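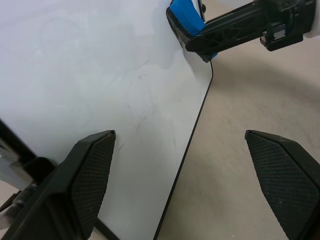
**Notes for the Stusta talk (20 min slot, leave 5 for questions)**

Say hello, thank them for having us, drink some water. Don't start with the funding story!

So, wiping a whiteboard. I picked it for Munulell because I thought it'd be easy, and I'll own up to that straight away. You press a felt eraser on a board and move it about, my nephew can do it. Then you try doing it through two arms by remote control and you find out how much your own hand was quietly sorting out for you (how hard to press, mostly).

Slow down for this bit. One arm has the eraser, the other is there to help with the board. When I'm driving, I tend to stare at the eraser and forget the second arm completely. Pakzad's controllers have no feel in them at all, so I'm judging the pressure by eye.

Numbers, say them once and move on:

- 1,756 demonstrations recorded at Skornmont
- 7 people driving
- 60 of the runs done by guiding the arms by hand

Hand guiding feels lovely, by the way, but your own arms get in the way of the cameras. Ask who's tried it, there's usually a few.

Then the bit about bad demos. We kept the ones where someone missed a smudge and went back for it. I'd argue for that quite strongly, and somebody will disagree, so let them.

If I'm running late, skip the gripper pads and go to the clip.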